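Section 8. Teaching a Push Task by Remote Control

8.1 Purpose

This section sets out the procedure for recording demonstrations of tabletop pushing tasks on the Nikex arm with the Zinstead teaching console. Operators shall complete the joint check in Section 6 before starting. Hand guiding is covered separately in Section 9 and shall not be combined with remote teaching in the same recording.

8.2 Preparing the Work Surface

1. Place the task board on the perforated table and fasten it at the corners. Tighten each bolt by hand, then a further quarter turn.

2. Wipe the board with a dry cloth. Do not use polish or spray cleaner. A slick surface changes how far a block slides and will make earlier recordings unusable for the same task.

3. Fit the pushing rod to the wrist and close the collar. Pull down firmly on the rod to confirm that it does not turn or slip.

4. Set out the blocks listed on the task sheet. Blocks of the same shape may differ in size, so check each one against the sheet by color as well as by shape.

CAUTION: Keep hands clear of the board whenever the console shows READY. The arm may move as soon as the hand control is touched.

8.3 Setting the Start Position

5. From the console, select TEACH, then REMOTE. Bring the arm over the board at low speed and lower the rod until its tip is just above the wood. The tip must not press on the surface.

6. Confirm that the block to be moved stands apart from the others, with enough bare wood on all sides for the rod to pass. In the separation task, the yellow hexagonal block stands alone toward the front of the board and the remaining blocks stay in a loose row farther back.

7. Press MARK to store the start position. 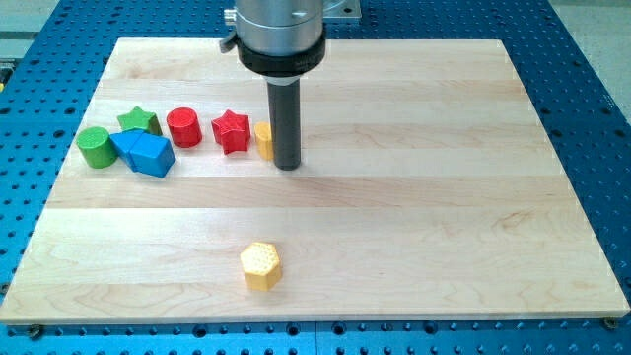
RECORDING A DEMONSTRATION

8. Press RECORD and wait for the tone. Move the rod to the side of the block opposite the direction of travel before making contact.

9. Push with slow, even strokes. If the block begins to turn, lift the rod, go around, and push again from a better side. Corrections of this kind are useful to the training software and should be left in the recording.

10. Raise the rod clear of all blocks and press STOP. A typical demonstration lasts roughly 18 seconds. The console closes any recording that reaches 61 seconds and marks it as incomplete.

11. Enter KEEP or DISCARD. Discard the recording if the rod struck the board, if a block fell over, or if a person reached into the work area.

12. Return the blocks by hand with the console in HOLD, vary their positions slightly, and repeat from step 5. A full set is 13 kept demonstrations.

NOTE: The Gosling format stores the hand control signal and the arm position together. Do not rename files before transfer – the two records are matched by name.

Questions on this section should be directed to Keith Hartley, Operator Training, Praretti.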